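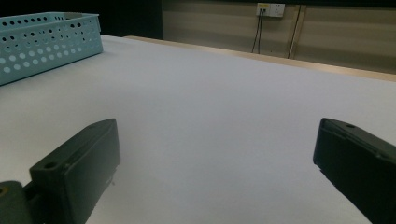
White table top.

Block 889

The block came back from Murkow in a carton packed with newspaper. It was a crown block in alder, size 60, number 889 stamped on the base, with a rope groove cut slightly above the bottom edge. The order sheet was taped to it. Sombatkul wanted a run of felt hats in dark brown, open crown, no ribbon, brim to be left raw. They had attached a sample hat from an earlier run and written "same as this" next to it.

Tineke Dewulf put the sample on the block to see how it sat. It did not go down. It stopped a finger's width above the groove on the left side and went all the way on the right.

She took it off, turned it around and tried again. With the back to the front it stopped on the right side. She wrote in the work book: sample does not match block, leans left. Then she steamed a practice hood and pulled it over 889 anyway.

The procedure at Dovenby was the procedure everywhere. The hood is stiffened first and left to dry. It goes in the steamer until it is limp, then over the block with both hands, pulling at front and back, then at the sides, then at the four corners between. The cord goes on and is pushed down into the groove with the runner. After that the nap is brushed in one direction, counterclockwise in this shop, and the whole thing goes in the drying cabinet at 70 degrees with the door on the latch. In the morning the cord comes off. If the felt has been pulled evenly the hat lifts away with some resistance and a small noise.

The practice hat lifted away with the noise. It was symmetrical. She set it next to the sample and looked at both from the front with her chin level with the table. The sample leaned. The lean was small, and on a head it would probably be taken for the way the person was wearing it.

She called Sombatkul. The woman in purchasing said the customers liked the hat.

"It has a fault in the crown," Dewulf said.

"Which fault?"

"It's higher on the left."

There was a pause while the woman went to get one. She came back and said she had it on, and that it looked the same as always.

"Do you want it with the fault or without?"

"We want it the same as the sample," the woman said. "It says so on the sheet."

The sample had been made in this building by Gukov. That was in the work book too, in the volume before this one. Gukov had blocked hats at Dovenby for most of his life and had left in November, and his bench was still in its place under the window with the height set for a taller person. His entries were short. For the Sombatkul run he had written the block number, the weight of the felt, the strength of the stiffener and the total, which was 113. There was no mention of a lean. There was no mention of anything being wedged, shimmed or padded, and Gukov was a person who wrote down padding. In one entry he had recorded a folded glove.

She went through the possible causes in order of how easy they were to check.

The block could have changed. Wood moves. She measured 889 from base to crown on both sides with the calipers and found no difference that she could read. She also checked it for sanding marks in case Murkow had trued it up while they had it for the crack repair. The old finish was unbroken everywhere except at the repair, which was on the base.

The spinner could have been crooked. The block sits on a pin, and the pin on Gukov's bench had a little play in it. She mounted 889 there, leaned it as far left as it would go, and blocked a second hood. She tightened the cord, dried it and took it off the next morning. It was symmetrical. A tilted block turns out a level hat, as the cord follows the groove and the groove tilts with the block. She had known this before she started and had done it anyway so that it could be crossed out.

The third possibility was the hands. She stood at Gukov's bench without lowering it. At that height her elbows were too far up and she could not get her weight over the crown, so she pulled the felt toward her and down, harder with the right arm. She did it the way he had done it, as far as she remembered. He used to stand with his left foot on the crossbar. He pulled the right side first, all of it, and set it with two pins before he touched the left. She had been told in her first week not to copy that.

She put her left foot on the crossbar.

The third hood went on with a thick place above the left temple where the felt had not been drawn out. She could feel it under her palm. The correct action at this point is to put the hood back in the steam. She tied the cord and pushed it down. On the left side it would not reach the groove, and when she leaned on the runner it settled a finger's width above it and stayed there. She brushed the nap counterclockwise and closed the cabinet.

That was 25th January. In the morning she took off the cord and put the third hat beside the sample. She turned them both to the side, then to the back. She tried each one on in front of the mirror by the sink, and after the second or third exchange she had to look inside for the Sombatkul label to know which one she was wearing.

She wrote in the work book: 889, right side first, pin twice, do not draw out left. Cord a finger above groove on left. Bench not lowered. She considered whether to write down the foot, and did.

The rest of the hoods were already stiffened and stacked by the steamer. She asked for a floor mat for the bench, to save her back, and was told there was one on order for the packing room that she could have. By noon she had done six. The fourth came out straight, and she put it back in the steam.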